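May 31, 2019. Notebook, gripper budget

Budget is due Monday and I have 2739 dollars left in the equipment line, which Kathleen Mac an tSaoi calls "comfortable" and I call two grippers and a bag of screws.

Where things stand. The handheld grippers work well enough to keep. Finger pads are the consumable. We went through more of them in April than in the whole winter, and the Peler pads are 83 a set with shipping that arrives when it feels like it. Declan cast a set himself from leftover rubber. They cost next to nothing and smell like a tire shop. I have put Peler in the budget anyway.

Quotes so far:
Lekel, one complete handheld unit, 1000. Includes the marker cube, which is printed paper on a box, so please nobody thank them for it.
Daly, bare unit, 700. No cube, no pads, manual in a font meant for ants.
Postberg, still "preparing a quote." Third week of preparing.

Two Dalys come to 1400, plus four sets of pads at 332, so 1732. Leaves 1007. That would buy a Lekel as a spare with seven dollars over for lunch. Kathleen says a spare is a luxury. Kathleen was not here the day the hinge pin went down the floor drain.
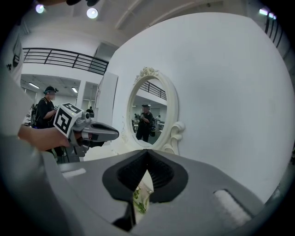 Two grippers out in the hall, the near one at the greenery. Marker cube on the far one.

Headgear is the other open item. Straps stretch, and after an hour everyone has the same dent in the forehead. Replacement straps are not in any of the quotes. Asked Lekel, got a brochure.

Thin stems are what I'd like the new pads tested on before we commit to four sets. A block of wood forgives anything. Declan McGrath wants softer ribs, I want pads that last past a Tuesday, and one set of each is 166 if we go that way first. Pull it out of the four, don't add it on.

To do:
Ring Postberg again, pleasantly.
Ask Daly if the 700 holds through the summer or only until I say yes.
Print our own cubes. Measure twice, the last batch came out a hair small and cost us an afternoon.
Find out who signed for the second box of cable ties. We now own enough to tie down the building.

Kathleen gets the draft tonight, with the spare still in it.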